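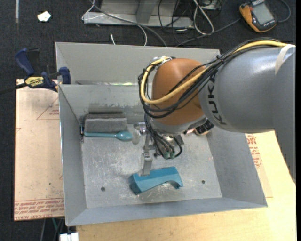
Salamatu Igwe asks why the words on a T-shirt crack when the cloth underneath does not.

Clothes > How They Are Made > Printed T-shirts

Reading time: 2 minutes

A plain T-shirt is knitted from thin cotton yarn. The yarn forms small loops, and the loops let the cloth stretch. Many printed words are a layer of ink sitting on top of those loops.

To print a word, the printer uses a screen. This is a fine mesh stretched over a frame. The mesh is blocked everywhere except where the letters go. Ink is pushed through the open part with a rubber blade called a squeegee. Each colour usually needs its own screen.

One common ink contains plastic. It must be heated to set, often to around 160 degrees Celsius. If it is not heated enough, it stays weak. When the shirt stretches, the loops move and the weak ink splits.

Hot washing and tumble drying also wear the print. Turn the shirt inside out and wash it cool. An adult should do any ironing, and the iron should not touch the print.

Related
What is yarn?
Why wool shrinks
How buttons are made
Reading a washing label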